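The **Lendine bowl** is a type of low-fired brown household bowl made in and near the hill town of Lendine, and the subject of a surprisingly bitter literature. It has a rounded body, a wide mouth and a speckled surface, and it was used for nearly everything a household could put in a bowl. Production for daily use ended when cheap enamelware reached the valley. Production for visitors began shortly afterward and shows no sign of stopping.

## Name

In Lendine itself the object is called a *bowl*. The longer name was introduced by dealers in Bukgate, the market town downriver, who found that a place name added a third to the price. Potters in the neighboring village of Arcombe, who made the same bowl from the same clay, have objected to the term ever since. An attempt to settle the matter with the compound "Lendine–Arcombe ware" failed when Arcombe asked to go first.

## Origins

The earliest written mention is in the toll book of the Bukgate bridge, where a carter is charged for "bowls, brown, a great many, some whole." Older accounts place the beginnings of the craft several centuries earlier, on the strength of a single sherd found in a garden wall. The sherd has been missing since it was lent for study, and its age has increased in each publication.

What is reasonably clear is that the trade depended on the red-brown clay of the Herath, a shallow stream that floods every spring and leaves a fresh layer on its lower banks. Families dug their year's supply in March, when the ground was soft and there was little else to do but complain about it. Digging rights went with the house, and several surviving wills spend more words on clay than on children.

## Making

The clay was cleaned by hand, though not very thoroughly. Small grains of ironstone were left in and darkened in the kiln, giving the surface its mottling. Later writers have praised this as a deliberate effect, requiring great judgment on the part of the potter. A kiln account from Arcombe describes the same grains as "dirt."

Bowls were thrown on a kick wheel, dried under the eaves and fired once in a wood kiln. A full kiln held more than 1,000 bowls, stacked rim to rim with ash between them. Losses were heavy. Bowls that came out warped were sold at a discount as feed dishes, and these now fetch the highest prices, having been recognized as expressive.

The inside was often coated with a thin wash of clay and soot, which made it darker than the outside and somewhat less likely to leak. Owners finished the job at home by boiling milk or thin porridge in the new bowl. The smell is mentioned by every traveler who passed through the valley and by none of the people who lived there.

## Uses

The bowl had no single purpose. Household lists show it holding dough, eggs, buttons, lamp oil and, in one case, "the good teeth." It was set beside the sick, under the roof and in front of the cat. Sizes were named for their contents — the largest was a "Sunday," the smallest a "salt" — but the names varied from house to house, so that one family's Sunday was another's wash basin.

A bowl was customarily given at weddings. The number received was taken as a measure of the couple's standing, and most were passed on unused at the next wedding. One example in the Bukgate museum bears the scratched initials of eight couples and has plainly never held soup.

## The bedside custom

The best-known practice connected with the bowl is also the least well supported. According to guidebooks, a bowl of stream water was placed by the bed on the first night in a new house, to "keep the floor quiet." It was emptied out of the window at dawn, preferably after looking. 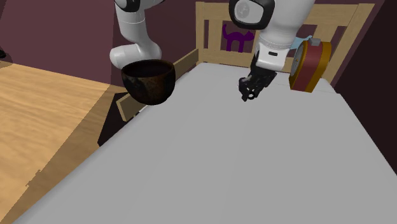
*A speckled dark brown bowl above the left edge of a mattress, in a computer rendering.*

The custom does not appear in any source before the opening of the valley's first hotel, where it was offered at a small extra charge. Supporters reply that people seldom write down what everybody does. Opponents reply that the hotel wrote it down at once, and put it on the bill.

## Collecting

Serious collecting began with the Bukgate dealers, who bought bowls from farm kitchens by offering new enamel ones in exchange. Both sides believed they had robbed the other. The largest private collection, at Arcombe Hall, reached 2,667 pieces before the upper floor was declared unsafe.

Fakes are common and hard to define. A modern bowl made of Herath clay, on a kick wheel, by the grandchild of a Lendine potter, is considered a reproduction. A bowl dug out of a Lendine ditch is considered authentic, even if the same grandchild dropped it there. Chemical testing can tell the Herath clay from that of other streams but cannot tell Lendine from Arcombe, a result that both places have rejected.

## Scholarship

The standard study is by Debashish Begum, whose survey sorts the surviving bowls into 21 types according to the profile of the rim. The scheme is widely used, mostly by people arguing that there should be fewer types. Begum's critics point out that five of them can be found on different sides of the same bowl. A revised edition answered this by adding a chapter on wear.

Begum also doubted the bedside custom, in a footnote that was left out of the edition sold at the hotel.

## See also

- Bukgate bridge tolls
- Enamelware
- Herath floods
- Arcombe ware (redirects to this article; disputed)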